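Drying Time and Water Retention of Microfiber and Cotton Cloths
Project report, Textiles and Materials module
Senga Jardine
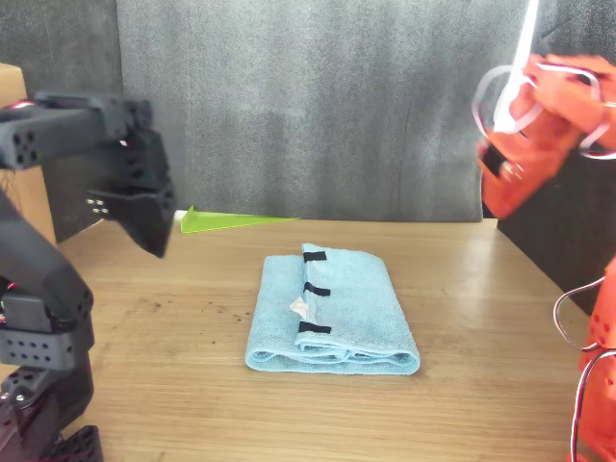
1. Introduction

Cleaning cloths are usually sold by size and weight. Drying time is seldom stated, although a cloth that stays damp between uses picks up odor sooner. This project compared the water uptake and drying time of two cloth types under indoor conditions. The work was carried out in February in the Allatden teaching laboratory.

2. Materials

Two products were tested. The Plillero cloth is a polyester and polyamide microfiber. The Wako cloth is a cotton terry. Four samples of each were cut to the same area and the cut edges were overlocked to prevent fraying. All samples were washed once at 40 °C without fabric softener, which leaves a film on the fibers and lowers absorption. They were then line dried and left in the laboratory overnight.

3. Method

Each sample was weighed dry, submerged in 1000 mL of tap water for 90 seconds, and lifted out by one corner. It was allowed to drip until no drop fell for five seconds and was then weighed again. Samples were passed once through a hand wringer at a fixed setting, weighed a third time, and hung from a rail by two clips.

Mass was recorded every 15 minutes. A sample was considered dry when its mass was within 2 percent of the starting value. The wringer was an Endatitz bench model. Its roller pressure could not be measured directly, so the setting was marked with paint and checked before each run.

A second series was run with the samples folded in four and laid on a wire rack.

4. Results

Before wringing, the cotton samples held more water in total, but the microfiber samples held more per gram of dry cloth. Wringing removed a larger share of the water from the microfiber. In the hanging series all microfiber samples dried before the first cotton sample did.

Folding lengthened drying for both materials. The outer layers felt dry well before the mass reached the limit, so touch is a poor test for a folded cloth.

One cotton sample was excluded from the hanging series after a clip slipped and the sample fell to the floor.

5. Sources of error

Room humidity was read only at the start and end of each run. The balance was moved to another bench after the second run and was recalibrated with an 800 g reference mass. The rail stood near a door, and samples at that end may have dried faster. Positions were rotated in the second series but not in the first.

6. Further work

The folded series should be repeated with a humidity logger and more samples. Repeated washing was not studied and may change the uptake of both materials.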